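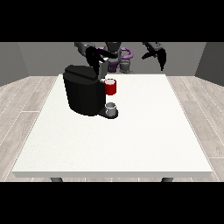

Doğukan Sezer thinks we should stop recording new demonstrations and clean the old ones first, and half of our club does not agree with him. I hope somebody here can say who is right.

We are a student robotics club and we take part in the Trokdale simulation competition, in the two-arm category. The task is with the coffee machine on a table: the lid must be closed by one hand and the cup must remain in its place on the tray. We are allowed to train from demonstrations only, no hand-written trajectories. In July we recorded 332 demonstrations with a VR headset. There were 3 of us recording, and each person has a different style. I go slowly to the lid from behind, one teammate comes very fast from the top.

In our test the trained policy closed the lid in 2 trials out of 55. Mostly the right hand arrives at the machine, stays on it and does not continue.
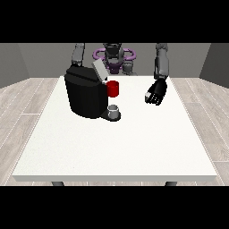
The left arm has no work in this part of the task, but it still drifts toward the middle of the table, and I suspect it learned this from us, as we did not hold our left controller still. The training loss looks good, it goes down smoothly and then it is flat.

Should we record more, or delete some? The upload closes in three weeks and one training run takes our computer the whole night.

asked by Flilero, 31st August

Yazıcı

I had the same trouble last year in my graduation project, so I answer from that experience.

When the hand arrives and then waits, please look first at the waiting in your own data. People who use the headset make a pause before contact, because they check with their eyes if the hand is in the right position. If this pause is in most of your recordings, the policy learns that after arriving one must stand still. It cannot know when the pause should finish. We cut out the steps in which no joint was moving and trained again without any new recording, and the freezing became much rarer.

For the left arm, I would replace its commands with a fixed resting pose in the part where only the right hand works. Do it only if the rules permit editing – some competitions want the raw files. Also you should replay the edited demonstrations in the simulator before training, and throw away the ones which do not close the lid anymore.

About the different styles: train once with your slow recordings only and compare. It costs you one night. So on this point I am with your friend, first clean, then record.

trial_and_terror

more data always helps. we used Fitent for the recording and it was fine

oldgearbox

I agree with Yazıcı about the pauses, but want to add one thing. Good loss tells you very little here. It says the network copies your steps well when it is in a place you have visited. If the hand is a little too high over the lid, it is in a place that none of you recorded, and then it has nothing to copy.

After the cleaning I would record a small number of corrections: start with the hand in a wrong position near the lid and bring it from there to the closed lid. Change the position of the machine a little too, if the competition does it. And use the same starting positions for every test, otherwise you compare luck with luck.

Which action format do you use, absolute joint positions or differences? With differences the freezing can be stronger.

Flilero

Thank you, we use differences. Tonight we will cut the pauses and start a training, and I will write the result under this post. The rules say that editing is permitted if we keep the original files also.

Reading time: 3 min

We use cookies to keep you signed in and to remember your settings. Accept | Settings

Contact | © Community Help Pages | Back to top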